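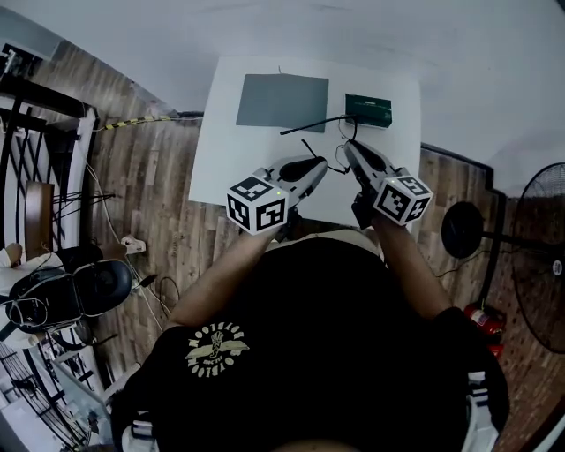 Page last changed: July, 16:40

Leltbridge Allotment Association
Minutes of the summer members' meeting

Place: the back hall, Astine Road
Start: 18:30
Present: 56 members, and the board without its secretary, who was excused. The minutes were taken by a plot holder from the lower field.

1. Minutes of the spring meeting
The minutes were read and accepted with one correction. The word "hedge" in point 4 must be "fence".

2. Water
The pump at the Jasirska gate works again, but the pressure in the upper rows is still weak in the evening. The board asked the members to water before 9:00 or after 20:00 and not to leave a hose running without a person beside it. Two members said that this is difficult for people who work in shifts. It was agreed that shift workers can fill their barrels at any hour.
A second tank of 300 gallons was discussed. The offer from the firm Hailu includes delivery but does not include the concrete base. The board will ask for a price with the base.

3. Compost
The common heap is too wet and it smells on the side of the neighbors. Members put in too much grass and too little dry material. From now there will be 3 bays: one for new material, one which is resting, and one ready for use. Cooked food, and bread also, is not allowed.
One member asked if diseased tomato plants can go on the heap. The answer was no, they must be taken home or to the town dump.

4. Paths
The path between rows C and D is narrow in two places where the raspberries have grown over it. The plot holders were asked to cut them before the end of the month. One of them was present and agreed. The other will receive a letter.

5. Rent
The proposal to raise the yearly rent was discussed for a long time. Some 300 dollars are missing in the repair fund after the work on the pump. The vote was 31 for, 22 against, and the rest did not vote. The proposal is accepted and begins with the next season.

6. Other matters
The key for the tool shed is again missing from its hook. Please bring it back.
A member offers strawberry runners for free, to be collected at the gate.
The seed exchange stays in the fall as before.

End of the meeting: 20:15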